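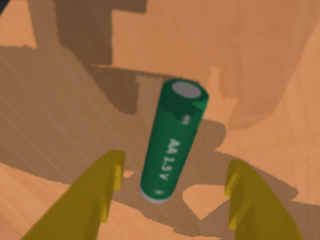 Warnmont, Sunday, April 17, 2022

So the kitchen clock stopped at ten past four and I spent a whole morning thinking I had loads of time. I made a second coffee. I read the paper properly, even the gardening bit. By the time I looked at my phone it was gone half eleven and I was meant to be at Bohdana's with a cake.

The clock takes one AA battery. One! You would think a house with two adults and a shed would have a spare AA somewhere, but the drawer had only those flat round ones for a set of scales we gave away, and a nine volt that I licked (yes, I know) and which may or may not be dead. I ended up robbing the bathroom radio, so now I know the time but can't have the news in the bath.

Anyway, it got me started on The Drawer. I have been meaning to do it since we moved here, and with everything shut for Easter and rain coming in sideways off the hill I had run out of excuses. I tipped the lot onto the bed, which was a mistake, because then I had to finish before bedtime.

Keys first. I have no idea what most of them open. One is for the old flat in Brostent, and I do feel a bit guilty about that – we were there for years and I suppose somebody else has had the locks changed by now. I kept it. I also kept the little brass one, which I like.

Then takeaway menus, several from places that have closed. Then the instructions for the boiler, which I had told the boiler man we did not have. Birthday candles, used. A tape measure that goes up to 213 and then just has a ragged end. A receipt for 373 in old money from our August holiday, back when we could sit outside a café in Trirnivwood until midnight and I ate nothing but plums and bread. I can't think what we bought. Nikola says a lamp. We don't own a lamp from there.

Under all that was my gran's sewing tin, which I honestly thought had gone in the move. It still smells of her cupboard. There are buttons in it from a coat I remember her wearing to meet me off the school bus, big dark red ones with a chip out of one of them, and I sat on the bed for a good while with those and got nothing else done.

Bohdana was very nice about the cake, by the way. It was the lemon one and it had sunk in the middle, so I filled the hole with cream and called it a tart. Her mum had two slices.

The drawer now shuts without me having to push it with my hip. Nikola Softić, if you are reading this at work, the takeaway menus are in the recycling and I am not sorry. We need batteries. Also milk, and something for the slugs if the garden place is open on Tuesday, the blue pot ones have been got at again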